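About Levcombe Paper & Ribbon

We love the holidays. We love them in August, when most people are still at the lake and we're already up to our elbows in gift tags, and we love them in the last frantic stretch when the tape has vanished and somebody is wrapping a bicycle in the hallway. Levcombe Paper & Ribbon makes wrapping paper, gift tags, ribbon, and advent calendars for families who like to do things a little bit by hand, and we've been at it for 13 years now.

The whole thing started with one advent calendar. It had little paper pockets tied along a string, it went up over a kitchen doorway, and every person who came through the house that December wanted one just like it. So we made a few more (okay, a lot more), and took them to the winter market in Krasniqi Square. They were gone before lunch! We went home, pushed the couch against the wall, and started cutting paper again.
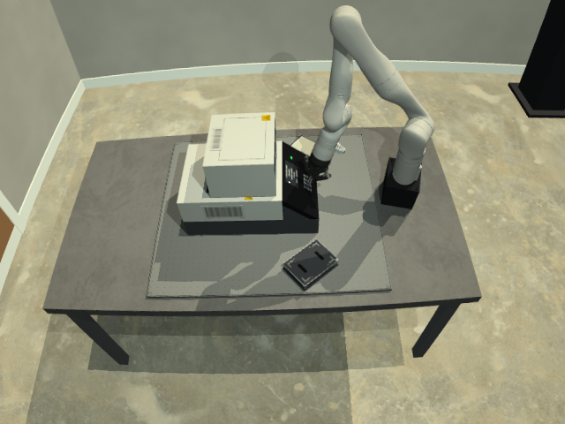 What we make

Our Girnov line is the one most people know us by: heavy wrapping paper with a matte finish, mostly winter birds, berries, and snowy rooftops. It creases well and it doesn't rip when you pull it around a corner, and we're pretty proud of that. Zedetti is our ribbon, woven cotton in solid colors, soft enough to iron and use again next year. Lots of our customers do exactly that, and we get such a kick out of seeing the same red ribbon turn up in their pictures year after year.

Then there are the calendars. We still make the pocket style, and we make 575 of them each season, every one strung and knotted by hand. You can fill the pockets with chocolates, tiny toys, notes, puzzle pieces, whatever fits. One family wrote to tell us they put in a single line of a story each day, and we've been wanting to try it ourselves ever since.

Where to find us

Our shop is on the corner of Krasniqi Square, up 2 steps and through the green door. Come in and unroll things! We keep sample sheets on the counter so you can see a pattern full size, and there's a basket of ribbon ends by the register that kids are welcome to dig through.

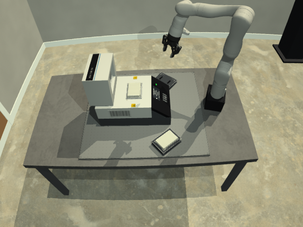

Levcombe Paper & Ribbon

We also run wrapping evenings all through the season. Bring your gifts, we'll put out the scissors and the cider, and you can use as much table as you need. Over 400 people joined us last season, and a good many of them stayed to help tie bows for the next person.

Holiday orders

Please get mail orders to us by 15th December. After that we're happy to set things aside at the shop for you to pick up.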